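Last updated: January

The club that taught a hand to let go
2,319 shares | 3 comments

The Tulten student robotics club meets in a room that used to be a language lab, and you can still find a laminated list of French irregular verbs on the back of the door. Its captain, a third-year engineering student, offers me the good chair. The good chair has one arm.

"Everybody asks if we do fighting robots," she says. "We don't. We pick things up and put them down again. It's slower than fighting and you get more bruises to your pride."

The club is preparing for the Trutia Cup, a student competition in which teams are given a robot hand and a set of household jobs, and points are handed out for each job done without help. Last year Tulten came 22nd. I ask how many teams entered and she looks out of the window for a bit.

"Twenty-four," says the second-year who looks after the club's software, without lifting his head from his laptop. "One of them didn't turn up."

What went wrong? He has clearly been waiting for somebody to ask. The grasping was fine, he says. The team had spent the whole autumn on grasping. Their program, which they call Meng after a noodle shop that shut the week they started writing it, could close on a cup, a sponge or a wooden block and hold it quite firmly. It had been given a good deal less practice at opening.

"So we've got this cup," he says, "and we've got it to the shelf, beautifully, and then we just sort of keep it. For four minutes. The judge had a stopwatch. She was very kind about it."

This year they have gone at the problem from the other end. Meng now learns from recorded attempts, with a student steering the hand through each job while everything the joints do is saved to disk. When I visit, the log stands at 1,606 attempts, of which 191 have been marked as unusable. The captain reads me a few of the reasons from the spreadsheet. One says "sneezed". Another says "forgot which hand". There is a run of nine in a row that simply say "Thursday people", and she scrolls past those quickly.

Steering is a skill, it seems, and not one that goes with being good at engineering. The best driver in the club is a first-year studying music, who joined for the biscuits and can set a block down so gently that the software has trouble working out when it landed. The worst is the captain. "I've got a heavy touch," she says. "I'm banned from anything with a lid."

I have a go myself. The block and I part company almost at once, and I am told that my attempt will be number 192 in the other column.

Much of the talk in the room is about fingertips. The first set the club used were smooth, and the block would turn slowly in the grip like a chicken on a spit. They moved on to a textured covering, and then argued for a month about how textured. The second-year keeps the rejects in an old ice cream tub labelled Astano, the name of an earlier project that he would prefer not to discuss. I ask anyway. "It was meant to fold towels," he says, and shuts the tub.
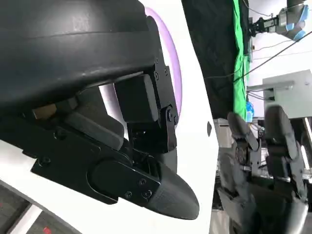 Close quarters: black plates, small screws and one of the textured fingertips.

The hinges come in for more affection. They have to be checked before each session, a job which means peering between the plates with a torch and giving every screw a quarter of a second's suspicion. The captain likes doing it. She used to mend bicycles in the holidays and says the two are much the same, except that a bicycle never tries to hold on to your sleeve.

Do they expect to win? There is a silence, then some laughter from behind a monitor. "I'd like us to put down the cup," says the captain. "That's the whole plan. Put down the cup, shake hands with the judge, home by six."

And the other teams? The second-year has watched all their videos. One group has a hand that can shuffle cards. He finds this showy. "There's no card job in the rules," he says. "I've read them twice."

By half past five the biscuits have gone and the music student is back at the controls, working through another batch. The captain saves the log and asks if I'd mind lifting my end of the table, as the language department wants it returned.

Comments (3)

verbsondoor
I was in that room for French in its last year. The good chair had both arms then.

pk_workshop
Our school team had the same trouble with letting go. We ended up recording the release as a separate job, starting with the block already held, and it helped a lot. Might be worth a try before the Cup.

Lower Shelf
As one of the "Thursday people" I would like it known that there were eight of those, and the ninth was a power cut.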